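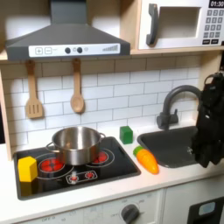
Fiorella Fabbri thinks the second town comes too early, and that a new player will arrive there with no money and no healing herbs. She played the Paltach build until the bridge and wrote me her remarks in March.

I checked the save file. She had 190 coins at the gate, and the inn plus one sword cost 713. So she is right. I made the cave chests richer and moved the merchant before the bridge.

Second run, 16:30. Now I reach the town at level 9 with nearly 3000 coins, this is too much. Cave chests back to half. The merchant stays.

Still open: the ferryman repeats his first dialogue after the Dedus quest is finished. Effie MacLeish saw the same with the guard. I suppose the flag is not written when the party sleeps, but I did not test it yet.

To do: ask Effie for her save, and rename the cave on the map (it still has the old name).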